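Sorting the Stirstead kitchen

Sharon Kinyua has run the shared kitchen at Stirstead since June. The building has 60 residents and one cooking area, and until this summer the cookware was stored wherever the last person had found a gap. She has spent most of her time in the post on storage, and she talks about it in terms of shelf depth, stack height and reach.

The first job was an inventory. "Everything came out of the cupboards and went on tables," she says. "There were 168 pieces when I closed the list, including lids. I recorded the outside diameter, the height and whether it had a partner. A pan with a lid is one line. A lid with no pan is also one line, and I had too many of those."

The old cupboards had fixed shelves, set far apart, so bowls went up in tall mixed stacks. Kinyua moved the shelves closer together and limited each stack to four bowls of the same diameter. Mixed diameters are the main cause of chipped rims, in her view. "A small bowl inside a large one is fine. A large one sitting on a small one rocks, and sooner or later it goes over."

Saucepans are kept with their lids on. She tried a separate lid rack, a wire unit from Faltix, and took it out after five weeks. The glass lids leaned against each other and the knobs caught on the wire. "The rack saved some space on paper. In use, people pulled out two lids to get one. With the lid on the pan you lose the stacking, but you pick up one thing and it is complete." Long handles point to the back of the shelf, or diagonally where the shelf is too shallow, so that none of them stick out past the front edge.

Before a shelf is assigned, she lays out one set of what it has to hold on brown paper on a table and checks the footprint. The paper is later trimmed to the shelf size and used as a template.

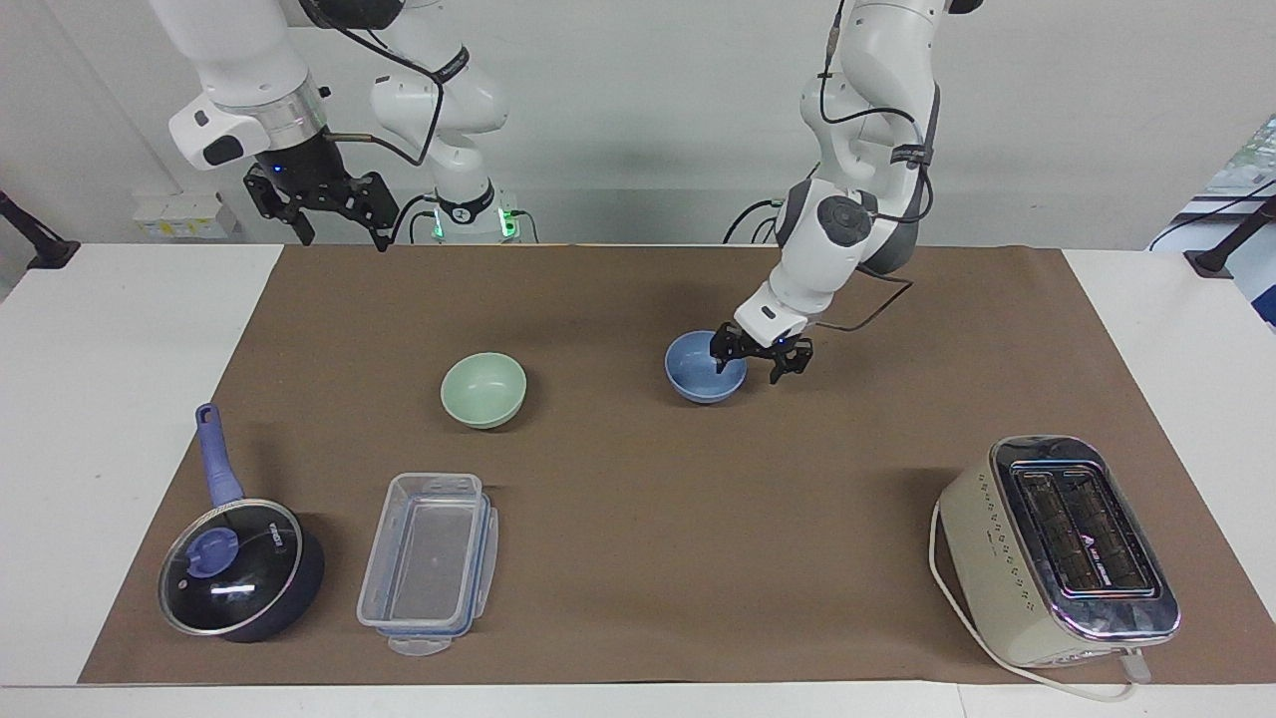 Simiyu would have kept the toaster out of the cupboards altogether, on the grounds that a thing used every morning should stay plugged in on the counter. Kinyua has heard the argument and accepts part of it. The counter at Stirstead is narrow, and the outlets are at the sink end. "I don't want a toaster next to the sink. If we get an outlet on the other wall, it can stay out. Until then it has a low shelf, with the cord coiled beside it and the crumb tray emptied first. It also has to be cold. I put that on the label."

Plastic containers took longest. Her rule is that a container is stored open, with its lid filed upright in a bin next to it. Closed containers hold smells and take up their full volume, while open ones of the same model nest. The latches are the weak point. "When the tabs are on the base, they hook on the container below if you push down. You set it in and leave it. If a tab is broken, the container goes to dry storage for pasta or rice, where the seal matters less."

Labels are printed on Naster tape, black on white, and placed on the shelf edge below the item. She tested labels on the cupboard doors as well and dropped them, as the doors are usually open while people are cooking and the labels then face the wall.

The written shelf plan is dated 2025-09-04 and fits on one page. It lists each shelf from the floor up, the clear height, and what belongs there. Heavy pans are at waist level and bowls are above them. Baking trays stand on edge in the tall unit by the door.

Two shelves are still unassigned. One is meant for the larger stockpots, which are too tall for it by the thickness of their lid knobs. "I can move the shelf down one hole," Kinyua says, "but then the colander doesn't fit underneath. I'm measuring the colander again this week."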